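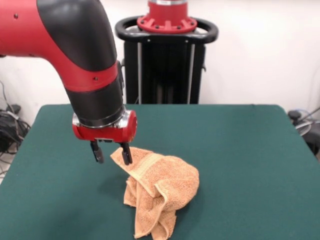 Prudel open day, notes typed on the bus so forgive me. I went for the towels. Everyone else seemed to be there for the free coffee, but I run linens for a small guesthouse in Tomar and folding is half my life. Got there in the afternoon, 5 rooms open to visitors, started at the laundry end. One towel on a green cloth, orange or maybe peach, terry, all in a heap with the woven border band showing near the top. That band matters. Find the band and you have found an end, and from there the rest is easy. Staff lady in the room said the same, more or less.

Entry was free, parking was not. Map on the leaflet upside down?? Followed the crowd.

Next door, the textile store. Shelves of terry by weight, you could touch everything, which I did. The heavy ones are lovely and take forever to dry. The Meteo line is thinner, dries faster, feels a bit mean on the skin. Bought none. Took a price list, 143 items on it, tiny print.

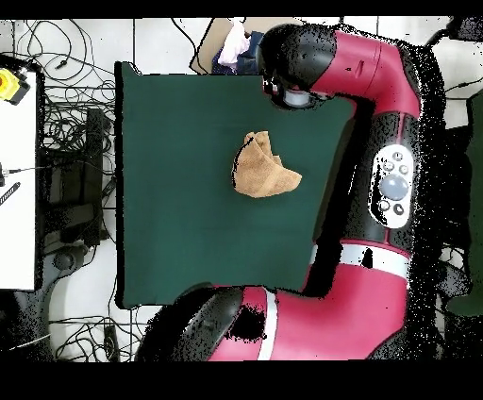

Should you fold a towel in halves or in thirds? Thirds, if it's going on an open shelf, with the border tucked inside and the round edge facing out. Halves are fine for a closed cupboard.

Back to the tour. There was a talk on sorting, supposed to be 10 minutes, ran way over. Main points: keep terry away from anything with a zipper, shake each towel before folding, don't leave a wet pile overnight. Knew most of it. The shaking I skip when I'm busy and it shows, the loops go flat and the corners never

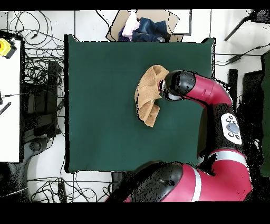 line up after. So I'm going to start shaking again. Also denim gets its own load from now on, I've been lazy about that and the pale stuff suffers for it.

Asked about softener. They use very little, said it coats the loops. Itside, who supply our detergent, tell us the oposite. Will try a month without and see.

The drying room was hot and loud, in and out in a minute. Big drums, lint screens stacked by the door. They

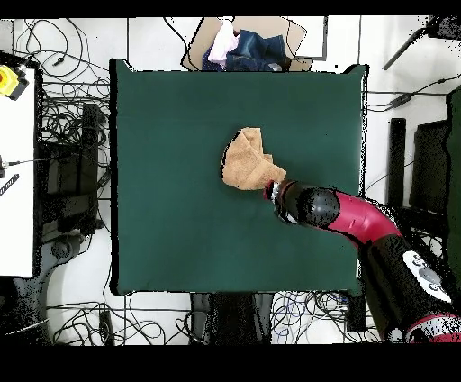 clean the screens after every load. We do ours once a day, probably should be more. Then the gift shop, tea towels mostly, nice stripes but to small to be much use.

Whole visit took me 90 minutes including the line for the bathroom. Would go again in January if they do the winter one, the leaflet says they might. Bring water. Bus stop is on the far side of the road going back, I waited on the wrong side first.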